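Chapter 4
The White Table and Its Shadows

Before we learn to sort small goods, we must learn to look at the surface on which we sort them. Many students think this part is too simple, and they go directly to the boxes. In my first year at the Braltwood workshop I did the same, and my teacher, Toshio Takeda, sent me back to study the table for a whole afternoon.

A white surface shows small objects clearly, but it also shows every shadow. The color of the white changes with the lamp. Under some lamps it becomes a little blue, and a pale button or a clear bead is then difficult to find. In this chapter we will use the words "soft shadow" for a gray area without a sharp border, and "hard shadow" for one with a clear line.
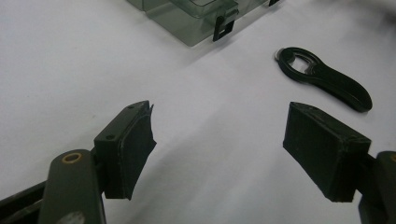
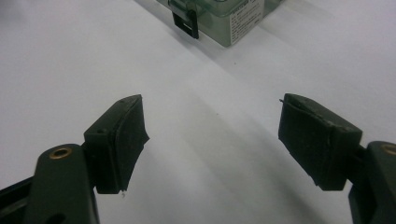
Soft gray shadows on a white surface. In the second view, a translucent green plastic box is in the distance.

The place of the box is the next question. If it stands close to the hands, the work is quick, but its shadow falls where we need to see. If it stands far away, we must reach for each piece. Takeda preferred the far position for beginners, and I still teach it in this way. Exercise 1 asks you to try both positions with the same 30 buttons and to write down which one made you more tired. Please do it before you read section 4.1.

Hillenach Course Books | Contact | Copyright Itsuki Noguchi | Page 298 | Back to top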